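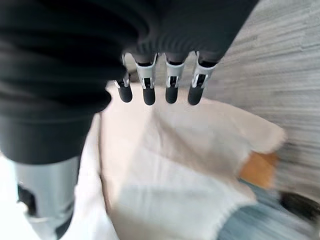

**Making the bed, and everything within arm's reach of it**
Notes for the Pudisbridge hosts' evening, Wednesday. Keep water handy. Slides on clicker, lights half down.

Open with a show of hands: who irons pillowcases? Who lies about it? Let them laugh, then straight in.

I love a made bed. I loved it before I let rooms and I love it more now. We took on Fikby in 2022, a house built in 1805 with not one straight wall upstairs, and the first thing I learnt was how much of a room is bed. Guests walk in, put the bag down, and look at it. Then they sit on it. If those two moments go well, you can relax a bit about the wonky door.

Say early on: tonight is plain bedding, ordinary rooms. No cushions arranged by height!

## The duvet

- White, always white for me, and preferably with a fine stripe in the weave. Flat plain white shows every crease as a crease. A stripe in the same colour gives the eye something else to do.
- Corners first. Get hold of the two far corners inside the cover, shake from there, and work down. Demonstrate with the single duvet from the box (ask for a helper from the front row).
- Stand at the foot when you've finished. All the mistakes are down there.

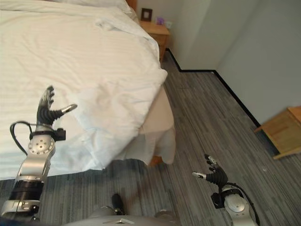 The foot corner is where I'd spend the spare minute, if you have one. Duvets gather there, and a rounded lump at the foot makes the whole bed look slept in, even when everything has come straight off the line. Lift it, let it drop, smooth towards you with the flat of your arm. It's such a satisfying job!

While we're down there - bed skirts. I know opinions differ. I'm for them, in beige or something near the carpet in warmth, and I'm for letting the leg show a little underneath. Full length to the floor picks up fluff all day long. Pause for the skirt people to disagree with each other. They will. Move on after two comments.

## Stripping back

(Slow down for this part, it's the one people write down.)

Strip the bed completely between guests, even the one-nighters. Duvet off, pillows off, then the bottom sheet on its own. Pull it tight from the wall side first and finish on the side you can walk along. Deep mattresses need deep sheets. I had a set from the Prollanstead warehouse that pinged off the corners every single night, and I kept them for a whole season out of stubbornness.
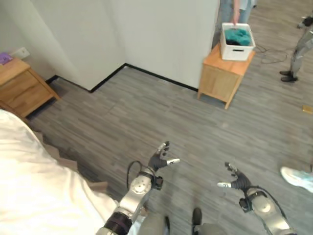 Bedside cabinets deserve as much love as the bed. Guests want a drawer, a clear bit of top, and somewhere to plug in. Look for a socket on the wall just above the cabinet, like the one by this pale wooden one, and you've already done your guests a kindness: they can charge a phone without lying on the floor. If your sockets are all behind the headboard, put an extension in and bring it up to cabinet height. One small thing on top is plenty. I'm very fond of a touch of purple against light wood, and here it does the job without a vase in sight.

Ask the room: what's on yours? Take three answers. Someone will say tissues. Agree warmly, tissues are a good answer.

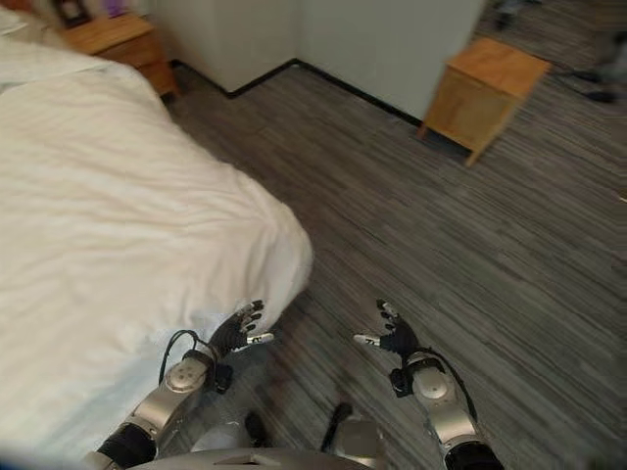 ## Matching furniture, and where to put it

Two pieces in the same wood will pull a bedroom together faster than any paint. They needn't be either side of the bed. One at the head and one across by the wall works nicely in a room with an awkward corner, and gives people somewhere to put a handbag or a book they aren't reading yet.

Short legs help too, you can get a duster underneath. Run it along the skirting while you're there. Black skirting against white walls looks terrific and shows dust like mad, so be warned before you buy the tin.

Mention the Ryu linen spray only if asked. I like it, my other half sneezes.

## Practice

Two beds at the back of the hall. Pairs, swap halfway. There are 80 handouts and 70 chairs, so the spare handouts go on the tea table.

Last question by nine, then help fold.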